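I had been looking forward to the open day at Mwaipopo all through March, and it didn't disappoint! For anyone who hasn't come across them, they're a small product and packaging design studio, up two flights of stairs that had me puffing a bit (there is an elevator, I found out on the way home). Doors opened at 10 and the hallway was already full of students with portfolios under their arms.

Zuleica Frota gave the first talk, on a shampoo bottle called Onus. It went through 15 rounds of models before the client was happy, and she had brought nearly all of them along in a big crate and let us pass them around. The early ones were lovely to look at and terrible to hold with soapy hands. I liked number four best, with a soft dent for the thumb, but it would have cost too much to mold. 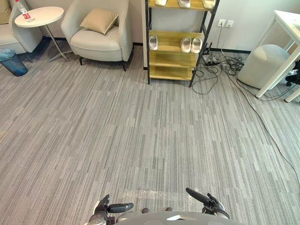 She was very open about the money side, which students don't often get to hear, and she stayed a good while after the talk answering questions about refill pouches and caps and what happens when a supermarket shelf is half an inch too low for your bottle.

After coffee (and a very good lemon cake) we split into groups. Mine went with Chukwuemeka Usman, who is working on Prokel, a shaving kit for people with a weak grip. He had us try the handles with thick gloves on, and I dropped mine twice. 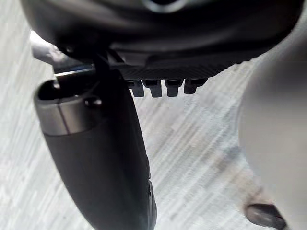 Carbon-fiber weave, close up.

The afternoon was given over to student work, and I could have used another hour there. My favorite was Deltik, a travel soap case that drains through its own hinge. The young woman who made it had been carrying one in her gym bag all winter and it still closed with a nice click. 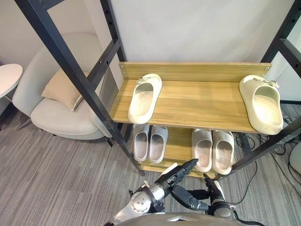

Cream slides on the upper shelf.

I left at 4 with a tote bag full of leaflets and a sample of hand cream that I've already half used up. They're planning another open day in the fall, and if you go, take the elevator and get there before the cake does.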